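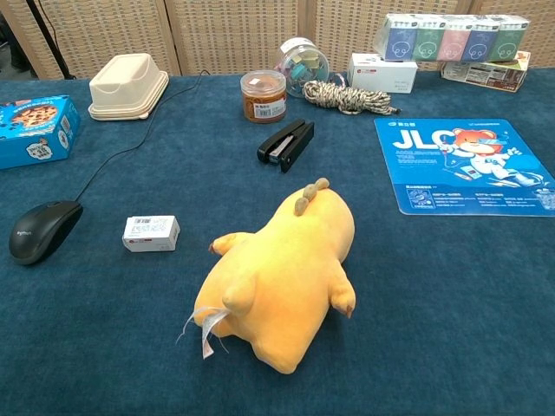

Print this page | E-mail this page

Workshop and Household Tips: Planning the Purchase of a Tabletop Robot

Issued by the Equipment Advice Desk, Tretelcombe

Members who intend to buy a robotic arm for sorting, handing over or tidying small household goods are asked to read the following before requesting a quotation. The advice was compiled by Elfriede Pichler and Rigoberto Mosquera and replaces the sheet issued in July.

1. Begin with the goods. Write down what the robot will be expected to pick up in an ordinary week, and be specific. A stapler, a soft toy, a coil of rope and a jar with a lid each ask something different of a hand. Suppliers often demonstrate with a single block of regular shape. Ask them to work with articles from your own list.

2. Price the hand separately. A simple two-finger gripper costs less and is easier to repair. A hand with several fingers can hold a wider range of articles, but replacement fingertips and wiring should appear in the budget from the first year. Quotations that show arm and hand as one figure should be returned for a breakdown.

3. Measure the table before choosing the arm. Reach is commonly stated from the shoulder joint, and part of it is lost to the mounting. Lay out the goods as they would be in use, including those at the back edge, and mark the farthest point. For two arms, mark the area that both must share. 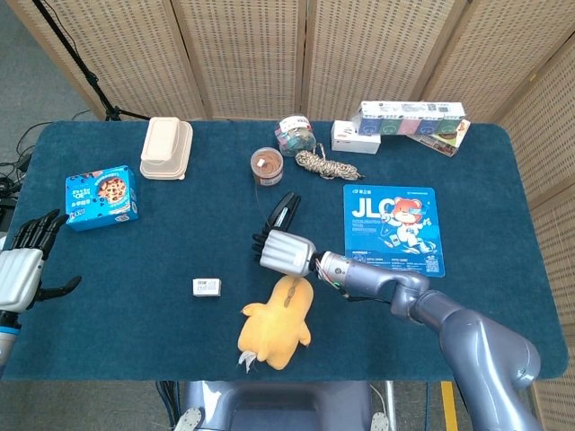
4. Allow for the surface. A felt or cloth covering keeps light articles from sliding and is gentler on dropped ones. It should be fastened underneath so that it does not bunch. We suggest setting aside $200 for the covering, clamps and cable ties - items which are almost always left out of the first estimate.

5. Plan the floor as well as the table. Power leads, stands and partitions all take up space. Folding partitions are satisfactory for marking off the work area and for giving it a plain background, but they are not a safety barrier and must not be entered in the budget as one. Marking tape for the floor is inexpensive and should be ordered with the first delivery.

6. Collect the test goods cheaply. Most households and workshops already own what is needed: food containers, tissues, binder clips, pens, an old computer mouse. Choose articles that may be damaged without regret. A limit of $300 has been sufficient for every group we have advised, and Wichai Thongsuk's group at Prerkero spent far less.

7. Ask about delivery and return. The last three quotations seen by this desk gave delivery times of 11 to 14 weeks. Confirm in writing who pays the freight if the arm goes back, and whether the hand is covered by the same warranty. Rocío Villanueva keeps a model letter for this purpose and will send a copy on request.

8. Hold back part of the money. The final payment should not be released until the robot has handled your own goods on your own table, with your own staff giving the instructions.

Groups sharing one arm between two sites should also budget for a rigid carrying case. Applications for a shared purchase are to be addressed to Gus Bellamy at the Rernmont office.

Page revised 17 September 2021

Search this site: Enter keywords Go

Contact the Desk | Copyright Tretelcombe Equipment Advice Desk | Back to top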